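Paltico subchannels after the Parnley translator move

fringe_uhf
Rescanned Saturday and the Paltico multiplex has dropped from six subchannels to three. Hedimby News is still on the second slot, but the classic movie feed is gone. Signal quality on the main channel reads 70, same as before the move to the Parnley site. Anyone else seeing this?

tvnut721
Same lineup here. Delete the old channel list before you scan. My set kept the dead entries and showed them as weak signal.

a_voyle
They cut the subchannels to give the main feed more bitrate. It went in with the translator move in March.

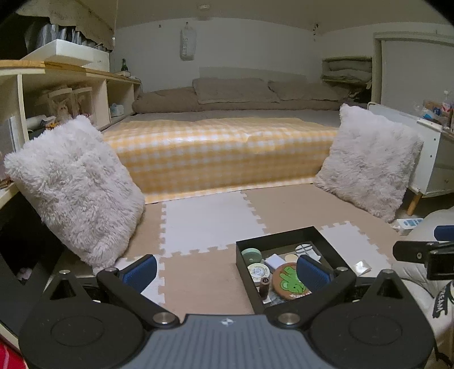

The movie feed will probably come back on another stick. The affiliation is separate from the license, so the owner can place it wherever there is capacity.

fringe_uhf
Is that confirmed? I compared captures and the main feed looks no sharper to me.

kbox3343
I don't buy the bitrate explanation. My analyzer shows around 3 Mbps of null packets on that multiplex. If they wanted the bits for the main channel, the encoder would be using them. More likely the carriage contracts ran out.

a_voyle
Null packets prove very little with a fixed-rate encoder. Check again during live sports – the padding should shrink.

kbox3343
I logged it through a full game. It barely moved.

tvnut721
Which tuner are you logging with?

kbox3343
The Nägeli dual, current firmware. I can post the log tonight.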